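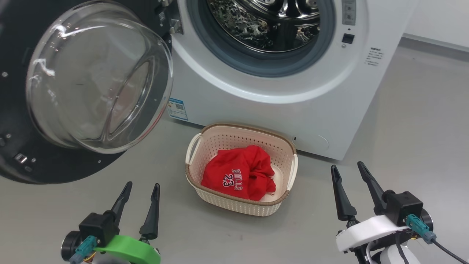 *Two grippers beside a laundry basket, with the washing machine door open.*

The **Flerncombe laundry set** is a collection of recorded demonstrations used to train two-armed robots in household washing. It was begun in August by Hviid, a robotics laboratory, under the direction of Gordon Bergeron. Each demonstration is produced by teleoperation: a person guides both arms through the task while cameras at the head and wrists record, together with the positions of the joints.

The set holds 3,000 demonstrations divided among 4 tasks: opening the door, loading, closing the door, and unloading. Operators work in shifts and record no more than 400 demonstrations in a week.

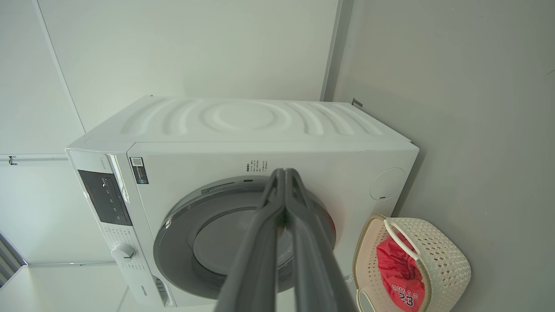
**Why are failed attempts kept?**
They show the learning system how an operator recovers from a missed grasp or a dropped garment.

## Review and labeling

Every recording is checked by a second operator, who marks the start and end of each step. The procedure was written by Laurier MacPherson and later adopted for Sulum, a related collection on folding.

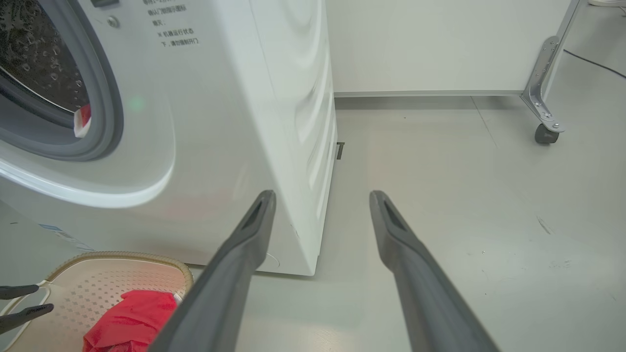
Recordings in which the camera streams drift out of step are removed before release. Of the remainder, 10 percent is held back for testing and is not used in training. Brisis, the software used for labeling, stores the reviewer's notes with each recording.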